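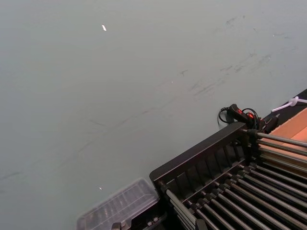
Equipment Planning Data Card: Daltau Parts-Handling Bench

Purpose and scope
This data card accompanies the planning release of the Daltau bench recordings. It is intended for departments preparing an equipment request for a similar workstation, and it sets out what was bought, what should be budgeted, and what the recordings can and cannot support. Purchase requests often list the robot arm and leave the bench itself to be paid for from general supplies. The space taken up by fixtures should be planned first. A black rack carrying two tiers of closely spaced silver rods takes a substantial share of the work surface, and a clear plastic tray and a cardboard box sit close beside it. Requests should therefore include a scaled bench drawing with all fixtures and cables in place.

Contents of the release
The release holds 1,000 short recordings from the wrist camera, together with a purchasing worksheet and a bench drawing template. Of the recordings, 800 are assigned to general use and the remainder are held back for evaluation. File names follow the order of recording. No audio is included.

Budget lines
The worksheet is divided into 9 lines: arm, gripper, wrist camera, controller, fixtures, work surface, cabling, spare parts, and staff training. Amounts are left blank and must be completed from current written quotations. Quotations from Okoro and Faltine are not directly comparable as issued. Okoro prices the gripper and controller together. Faltine lists them separately and does not include mounting hardware. Adjust both to the same scope before entering any figure.

A bench allowance of $600 per station is entered under work surface. It covers the tabletop and edge material only. Racks, trays, and brackets belong under fixtures.

Scheduling
Orders for fixtures should be placed before the arm is ordered. The Daltau bench was ready for power in January, but recording could not begin until the mounting brackets had been replaced with a deeper pattern. Departments using Zeteo for scheduling should enter delivery, installation, and acceptance as separate tasks.

Limitations
All recordings come from one bench. They should not be used to estimate throughput, working life, or maintenance cost. Wear on the work surface was not measured.

Maintenance of this card
Corrections to the worksheet are issued with each release. Requests already submitted under an earlier version remain valid and do not need to be filed again.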